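Search this journal
Go

Finish log, September

Up at 6:40 to read the meter before the heating came on. The Riltero gave the same value on the kitchen counter offcut as it did last night, and a slightly higher one on the underside of the bench top, which is the face I never got round to sealing. The unsealed face takes up moisture faster than the sealed one, the top cups, and the door of the cabinet below starts to rub. It rubbed again this morning. I have moved the job of oiling the underside from the someday list to this month's list.

The logger in the workshop now holds 2,521 humidity readings. I exported them over breakfast and plotted them against the width of the test panel. The panel follows the air with a lag, as expected, and the lag is longer on the way down than on the way up. I don't have a good explanation for the difference. Mervyn Furnival thinks the oil film is responsible and that an uncoated panel would show a symmetrical curve. I could cut an uncoated panel from the same board and find out. The board is under a stack of other boards.

Wrote to Xiaoyan Xiao about her counter order. She wants a strip top, pale, and she wants every strip to match. I wrote back that a top with the strips selected for matching color costs more in timber and that the selection doesn't hold, as the strips darken at different rates once they get daylight. My advice was to accept a spread of shades from the start. A tan strip beside a beige one looks deliberate if the whole top is like that, and odd if there is only one of them. I also asked which way she wants the strips to run. Along the length is normal. Across looks shorter and moves more in the direction where she has the least clearance, between the wall and the fridge housing. 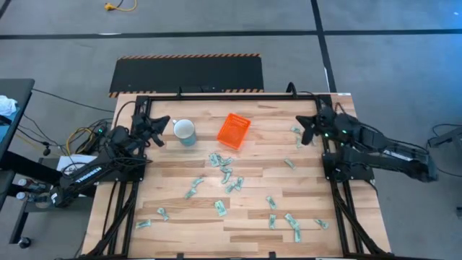
Borders and gaps

Spent the late morning on the drawing for Itziar Carretero's table, which has a strip field held inside a metal surround. I have built two of these before and the first one failed. The field was fitted tight to the metal in winter. By the next summer it had pushed one corner joint open, and the owner had been resting a heavy pot on that corner and assumed it was the pot.

The rule I work to now is a gap on the two long sides, slotted holes for the fixings, and one fixed point in the middle so the movement splits evenly in both directions. No gap is needed at the strip ends beyond what lets you get the thing in. Aluminum moves with temperature and the wood with moisture, so the two curves have nothing to do with each other and there is no point trying to cancel one against the other.

Itziar's drawing had no gap at all. I added 3 mm along each long side and marked the slots. She will say the gap collects crumbs. It does. A strip of cork deals with most of it and can be pulled out and replaced.

Ordered the slotted brackets from Welon. They have dropped the black ones from the small pack, so I had to take the large pack, and now have brackets for several tables I haven't been asked to make.

Lunch at 1:15, soup. Shinji Uchida phoned halfway through it about the oil. His shop has switched to Hureck and he finds it slow to cure in damp weather. I asked how thick he was putting it on, and he said one flood coat, left on while he did something else. That would do it. Any oil left standing on the surface skins over and stays soft underneath. He is going to try thin coats, wiped off completely, with a full day between.

Gloss test

Afternoon on the finish samples. I had four sheens on the bench and wanted to settle how high I am prepared to go on a work surface. My notes, more or less as written:

Matte. Hides scratches, hides dust, hides the grain as well. Shows grease from fingers as dark marks. Easy to patch.

Satin. Same as matte with a little more color. Patches blend in if feathered out far enough. Still my default.

Semi-gloss. The boards look deeper. Patches are visible from a low angle and can't be seen from above. People sit at tables, so the low angle counts.

Gloss. Strongest color of the lot. Under tube lights the surface picks up long bright streaks, and anything wrong with the flatting shows up as a wobble along the edge of a streak. Good for inspection. Tiring to work at for a whole day.

I rubbed back half of the gloss sample with 1,000-grit paper and a little water, and it came down to something near satin, though less even than satin applied from the can. It would need a pad and wax to even it out. That is a lot of labor to arrive somewhere I could have started.

Ring test next. Hot water in a plain cup, stood on each sample for the same time, lifted, wiped. The matte sample marked straight away. Satin took a faint ring that had gone by 4:30. The two shinier ones took no mark that I could find with a lamp held low. Then I repeated it with a cup that had a wet base, and the matte sample was worse, with the ring going in at the joint between strips first. So a sealed joint matters more than the coating over the open face, at least with this oil. Begoña Valcárcel has been telling me that for years about her café tables and I put it down to her using cheap filler.
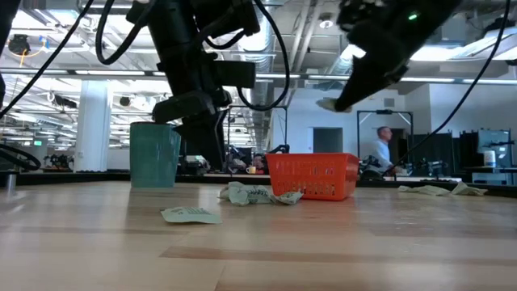 Evening

Vidal delivered the boards at 5:20, later than promised. One of the bundle has a bow along its length that no amount of clamping will take out. I have set it aside for short pieces. The rest are straight. Stickered them on the rack with the end grain waxed, wrote the meter value on each in pencil, and shut the door.

The meter value on the top board was nearly 2 points above the bottom one. Same bundle, same truck. The top one was probably nearest the tarp. They should come level within a couple of weeks and I will not cut anything for Itziar before then.

Swept up. Put the oily rags out flat on the wall outside, weighted with stones.

To do:
- underside of the bench, first thin coat
- dig out the test board and cut the uncoated panel
- reply to Xiaoyan if she answers about direction
- cork strip, thin, in the longest length they sell
- battery for the logger

Shares: 3
Comments: 2

Recent entries
Why the drawer fronts were planed again
End grain wax, hot or cold
Riltero meter: checking the pins
Notes on storing offcuts upright
Cork in expansion gaps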